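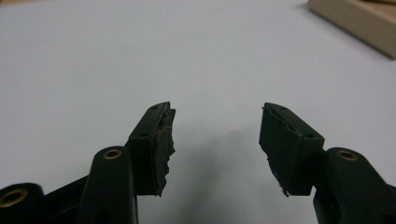

15th January - pads, wooden block, white table

Both finger pads on the hand tool are torn. Left one is worst along the inner edge, flaps standing out into the gap. Right one has shreds hanging off the lower edge. Green printed parts look fine, bushings seated. Holes in the finger plates are clear, so the spare pad carriers from the Nistville kit should bolt straight on.

Log for this pad set: 400 grasps since fitting, all on the Zorard practice task (pick block, rotate, set down on the mark). Last 80 are suspect. Block slipped in 18 of them, nearly always during the rotate. Marked those in the sheet with a P. Do not train on them until we decide.

Slip check, same block, same start pose:
- full squeeze: holds
- half squeeze: slides when tilted
- half squeeze, block turned end-on: drops

Half squeeze is what the Floltine rules allow for the fragile round, so this matters.

Pad stock: 2 sheets of the soft black, none of the firm. Soft grips better and tears sooner. The firm sheet was used up on the Milošević arm for the demo and was not reordered. Order it with the next filament.

Plan
1. Scrape off old pads, clean finger faces with alcohol. No blade on the print, it gouges.
2. Cut new pads slightly short of the finger length. I think the overhang at the bottom is where the tearing starts, but have only this set to go on.
3. Round the corners before gluing.
4. Clamp overnight. Last time it was an hour and one corner lifted.
5. Repeat slip check before recording anything.

Open: does the block need sanding? One long edge is rounded, the others I have not checked. If they are sharp, new pads will go the same way well before the May meet.

Left finger first tomorrow. Calibration file has to be redone after both are on, pad thickness changes the closed position.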